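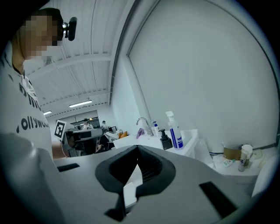

Aoi Kubo
Lehrbeauftragte, Einführung in die Wasserchemie

So, willkommen zurück! Letztes Mal sind wir beim Kalk stecken geblieben, und ich hatte euch versprochen, dass wir die Härte noch einmal in Ruhe durchgehen. Bitte merkt euch: 1 °dH entspricht 10 mg Calciumoxid pro Liter. Ab 14 °dH gilt Wasser bei uns als hart (das steht so im Gesetz, und ich frage es gern im Mai in der Klausur ab).

Beim Erhitzen zerfällt das Hydrogencarbonat, CO2 entweicht und Calciumcarbonat fällt aus:
Ca(HCO3)2 → CaCO3 + CO2 + H2O
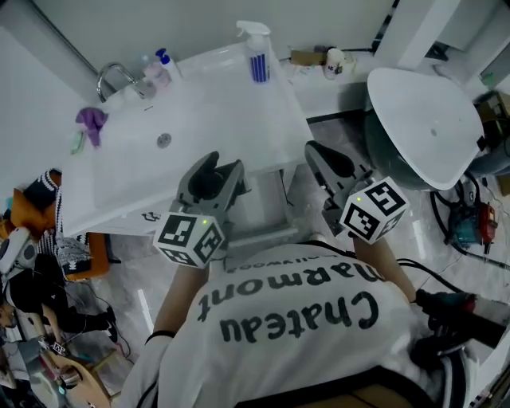
Fachbereich Chemie, Arbeitsgruppe Koyama

Am Waschbecken läuft das viel langsamer ab - da verdunstet das Wasser, und der Kalk bleibt als Rand stehen. Mit Zitronensäure geht er wieder weg, aber bitte kalt! Heiß bekommt ihr Calciumcitrat, und das Zeug kratzt ihr dann ewig von der Armatur (fragt mich nicht, woher ich das weiß).

Zum Üben: Eine Probe enthält 248 mg CaO in 2 Litern. Wie hart ist das Wasser? Rechnet erst selbst, dann vergleicht mit dem Skript von Junpei Sugawara, Aufgabe 30 - der rechnet über mmol, kommt aber aufs Gleiche.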